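# The bin at the end of the bench

Most Australian houses have one. It might be a drawer in the laundry, a basket by the back door or a tub on top of the washing machine, and it holds whatever didn't go back where it came from. Cleaning gear gets in first because it's already nearby, then the toys follow.

Zoila Guzmán has been sorting tubs like this for 13 years. She began in a rented unit in Cloltmont, doing laundries and garages for neighbours, and now runs a small home-organising business called Gallardo with her cousin Nuria Pastor. Their work is mostly sheds, linen cupboards and the space under the sink. They charge $105 an hour and bring their own labels.

"People ring us about the garage," Guzmán says. "We get there and the garage is fine. The trouble is one tub that gets moved from room to room."

She doesn't like to start by tipping everything out. A full tub on the floor makes a bigger mess than the one you had, and small pieces roll under things. She would sooner leave it on the bench at a comfortable height and look in for a minute before touching anything.

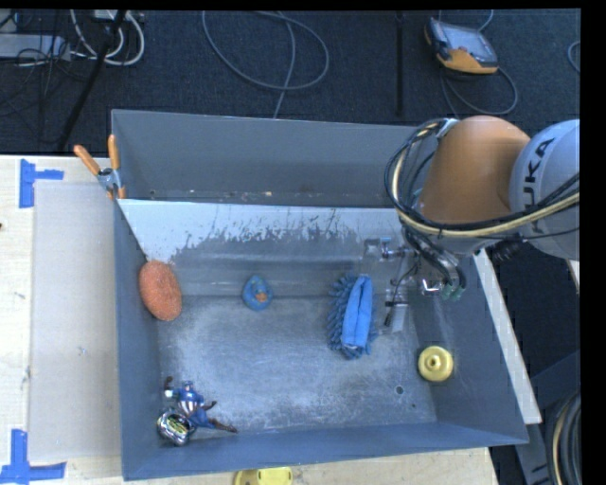 **Should bath toys and cleaning brushes be kept in the same tub?**

Keep them apart if you can. Scrubbers hold on to grit and detergent, and toys end up in small hands and mouths, so give each its own container and wash the toys before they change homes.

Guzmán's first pass is always for scrubbers and cloths. They're the bulky items, and once they're gone you can see the bottom. A round or oval scrubbing pad goes back to the sink or the shower if it's still firm. If it has gone soft and smells after a rinse, she throws it out. Pads are cheap and she doesn't argue with clients over them.

Chenille is another matter. The shaggy fingers on a microfibre brush or mitt are good at picking up dust, and they're just as good at picking up whatever is lying next to them in a tub. Pastor looks after this side of things. She shakes the piece outside, rinses it in lukewarm water with a little plain detergent and hangs it by one end – never over a heater, and never in with the towels. Fabric softener coats the fibres and leaves them smearing instead of lifting. Hung up properly, a decent one will last years.

"Put a hook in," Pastor says. "Two dollars at the hardware shop. If it's got a hook it won't end up in the bin with the ducks."

The second pass is for toys. Rubber ducks are checked for a hole underneath and squeezed hard over the sink. If black bits come out, the duck is finished. Hard plastic figures can be washed in warm soapy water with an old toothbrush for the joints. Small metal cars are wiped and dried straight away so the axles don't rust. 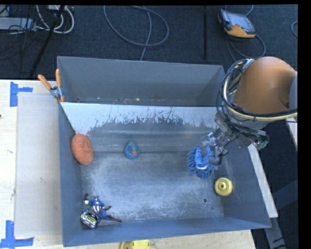

*A shaggy blue cloth, a rubber duck, a superhero and a yellow disc with a raised middle.*

Then there's what Guzmán calls the third pile. Every tub has a few pieces no one in the house can name, very often round and very often plastic. They could be lids, wheels, parts of a game or the cap from something thrown out years ago. She puts them in a clear jar on the kitchen windowsill with the month written on the lid. Anything not claimed after two months goes.

Citlali Robles, who had her laundry done last year, kept her jar from September through to November. One piece turned out to belong to the salad spinner. The rest went out with the rubbish.

The last job is the tub itself. Grey plastic hides dirt well, and sloping sides collect a line of splash and soap near the top that doesn't show until the light is on it. Pastor uses bicarb and a damp cloth, works from the rim down and leaves the tub upside down on a towel overnight. If there's a drain hole in the base, she pokes it clear with a skewer.

After that, it's a matter of what goes back. Guzmán's rule is one kind of thing per tub, and a tub no bigger than the job needs. For most families that means a small one with holes for the bath and a caddy with a handle for the cleaning gear.

Khôi Hoàng and Aurelio Collado tried it with three kids under eight. They still have a mixed tub, Collado says, but it's a smaller one, and it gets sorted on Sunday nights while the dinner's in the oven.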